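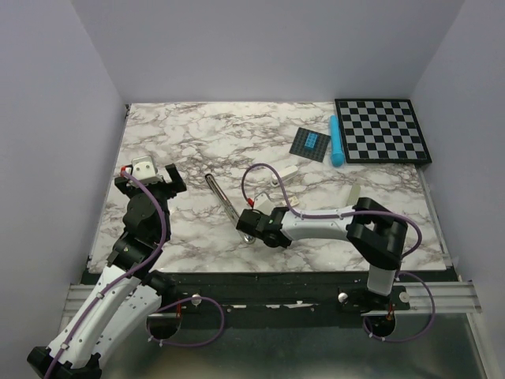

Home | Contents | Chapter 2 | Glossary | Index

January — by Eirlys Bevan

Chapter 2
Turning an Airplane Around

An airplane earns money only when it is moving passengers or freight. The time it spends parked at a gate between one flight and the next is called the turnaround, and airlines plan it minute by minute.

The turnaround starts when the wheel chocks go in and ends when they come out. Between those points the cabin must be emptied, cleaned and filled again. Bags come off and new bags go on. Fuel, water and meals are loaded, and the crew checks the aircraft and its paperwork. Some of these jobs can be done side by side. Others have to wait — cleaners cannot do much while people are still standing in the aisle.

We will follow one case through the chapter. Flight 441 is a small regional jet operated by Wirside, and it has 28 minutes on the ground at Flutthorpe. Horacio Barrientos is the ramp supervisor. Niamh Ó Súilleabháin is the gate agent, and her count of boarded passengers has to match his load sheet before the door is closed.

Section 2.1 sets out the order of the jobs and shows which ones control the departure time. Section 2.2 looks at delays, starting with a late fuel truck. The last section covers the ground equipment and where it is allowed to stand.

Before reading on, look up these terms in the glossary: block time, chocks, load sheet, ground power unit. You will need all four for the first exercise.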